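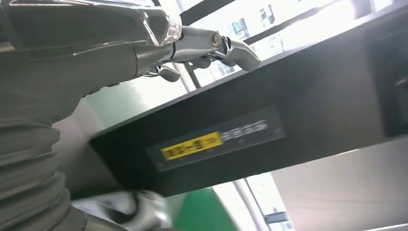 The long room by the windows

Hello from the Skivwood workshop! We moved our things in here in April and I'm still a bit in love with the light, which comes in bright through the windows and bounces off anything with a shine on it. The big black beam looks rather stern against it, I think, label plate and all (there's a yellow sticker on it too, a cheery little thing).

Now for the table. I wanted a plain grey top and was outvoted by Sreekumar and Ravindran, 2 to one, and I have to admit they were right — the green is gorgeous. It does show every fingerprint, mind you, so we keep a soft cloth on a hook by the door and I'm forever grabbing it. 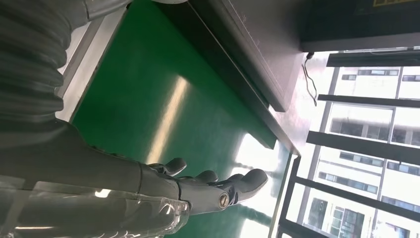

The green tabletop with its silver edge rail, catching the window light.

More when I've sorted out the shelves!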